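Bodwood Robotics Club: Your Questions, Answered

Last updated November 26, 2023

We get a lot of the same emails at the start of every term, so we've gathered the answers in one spot. If yours isn't covered, write to the club address at the bottom and one of us will get back to you, usually once marking and lab reports allow!

Do I need to know how to program before I join?

No, and please don't let that put you off. Plenty of our members had never opened a terminal before their first night with us. We start newcomers on driving the arms by hand, which teaches you more about reach, timing and patience than any slide deck could, and the Python creeps in after a few weeks when you start wondering why the arm did that odd thing at the elbow. If you already code, lovely, you'll be helping someone else by October.

What are you working on this year?

Our main project is called Drisetti, and it's a table-setting and clearing task. The idea is to have the arms sort out a place setting: plates, forks, spoons, a tray, all the things you'd find in the kitchen drawer. Members drive the arms through the job over and over, we save each run, and then we train a model on the lot and see how it copes by itself. We set ourselves a goal in September of 400 good runs before the winter break. It's coming along, though the forks are slow going. They're thin, they lie very flat, and a gripper that comes down a touch too far along the handle will push the thing away instead of picking it up. 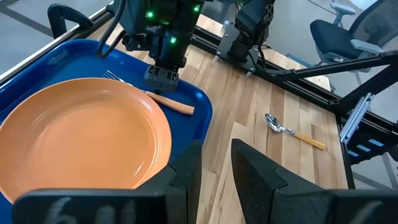 Project Drisetti: lining up on the fork, with the spoon still out on the table.

Why plastic trays and colourful dishes?

Bright colours are easier for the cameras to tell apart from the tabletop, and they're easier for a tired human at nine in the evening too. We also drop things. You will drop things, and it's fine.

How big are the teams?

We keep it to 2 people on the controls and whoever else likes to sit in, take notes and reset the table between runs. Resetting sounds like the dull job but it's a good one to learn on, as you get to decide where everything goes and you soon find out which layouts the arms dislike. Everybody swaps through the evening.

Is there a competition?

Yes! We enter the Uçar Cup, held each spring, where student clubs bring a trained system and run it on a table they haven't seen before. Last year we finished seventh, which we were very pleased with given that our second arm spent the morning in pieces. You don't have to compete to be a member, and lots of people come along just for the building and the company.

What does it cost?

Membership is $30 for the year. That goes toward cables, fasteners, replacement gripper parts and the snack cupboard. If the fee is a problem, have a quiet word with us and we'll sort something out.

Where and when do you meet?

In the Barnard Building, ground floor, at the far end past the bike room. We start at 7 in the evening and finish when we finish, although the building locks itself at eleven and you'll want your student card on you to get to the washrooms and back. First-timers can just turn up. Closed-toe shoes, please, and tie back long hair before you go near the arms.

Can I use the equipment for my own course project?

Often, yes. Ask us early, tell us which evenings you'd like, and do the safety orientation first. Marked-up gripper fingers are to stay on the arm you found them on, as swapping them throws out the calibration and then somebody has to do it all again.

I missed the first meeting. Is it too late?

Not at all, we take people all year.

Contact: robotics at bodwood dot example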